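4.2 Do lower speed limits explain the drop in complaints?

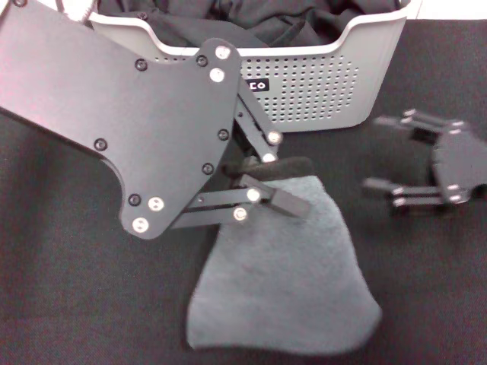

Figure 3. Gripper holding a gray towel against a dark gray work surface.

The council in Keltirthorpe lowered the limit on its residential streets in August and soon after credited the change with a fall in complaints about speeding. We are not convinced. The council's own log holds 455 complaints for the whole study period, but it does not separate speeding from parking, noise or blocked driveways, and a resident who calls twice is entered twice. Khumalo made the same objection to the earlier Vikaritz count, and we see no sign that the coding has improved.

Placement is a second problem. Both roadside counters stood within 200 feet of a new sign, where drivers are most likely to slow down. Myklebust argues that readings taken there still tell us something about the street as a whole. They may, but she offers no readings from farther along, and the one longer stretch we could check, on Gevby Road, had been closed for sewer work during part of the period.

Crash records do not settle the matter either. A town with around 4,000 licensed drivers has few crashes in any year, and a change of two or three could easily be chance. The council report calls the trend "clear." We would call it short. Until complaints are sorted by type and the counters are moved, we treat the effect of the lower limit as unknown and leave it out of the cost estimates in Section 5.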